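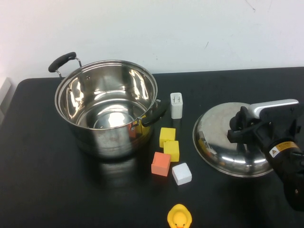

Tattoo Aftercare Advice: What Shops Tell Their Customers
Student project report, Body Art and Skin Health elective
Leopold Riedl and Delia Dumitrescu
December 27, 2021

1. Introduction

A new tattoo is an open wound for the first days, and most of the healing takes place at home. The customer leaves the shop with a bandage and some instructions, and those instructions differ a lot from one shop to the next. Our project compared the written aftercare sheets of tattoo shops and looked at whether customers remembered them. We did not look at piercings, permanent makeup, or tattoo removal.

2. Method

We collected 27 aftercare sheets. Most came from shop websites and the rest were picked up in person. Each sheet was read by both of us separately and coded for washing, covering, moisturizing, sun, swimming, and signs of infection. Where our codes did not match, we read the sheet again together.

We also put a short survey online in March. It got 744 usable answers from people who had been tattooed at least once. Answers with no tattoo date were left out.

Four shops agreed to a longer talk: Plulletti, Brekero, Toma, and Skurnano. Leopold did the interviews and Delia typed them up.
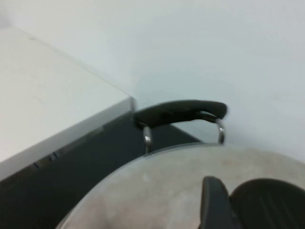 3. What the sheets say

3.1 Washing
All the sheets tell the customer to wash the tattoo with clean hands and a mild soap without perfume. They disagree on how often. Twice a day is the most common advice. Seven sheets give no number and only say to keep it clean.

3.2 Covering
This was the biggest difference. Some sheets say to take the wrap off after a few hours, others want a clear adhesive film left on for several days. At Toma the choice depends on the size of the piece and where it is — film does not stay well on hands or elbows. Brekero stopped using plastic wrap and now sends everyone home with film.

3.3 Moisturizing
Nearly every sheet warns against using too much. A thin layer is the usual wording. Petroleum jelly is recommended on a few of the older sheets and advised against on several newer ones.

3.4 Infection
Spreading redness, fever, and pus are the signs named most often. Not every sheet says to see a doctor. Some say to call the shop first, and we think both should be printed. 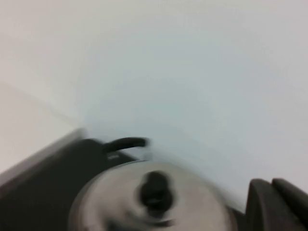

Figure 3. Close view, pale surface.

4. Survey results

More than half of the people who answered said they got both spoken and written instructions. The ones who only got spoken instructions were less sure when they could swim again and when sunscreen was okay. Many had also looked up advice online, mostly about peeling and itching. Plulletti's owner told us those are the two things customers call about — both are usually normal.

5. Limits

The survey was not a random sample. People who like tattoos are more likely to fill out a form on them. We also relied on memory, and some of the tattoos were years old. Skurnano changed its sheet after our interview and we kept the old version in the count.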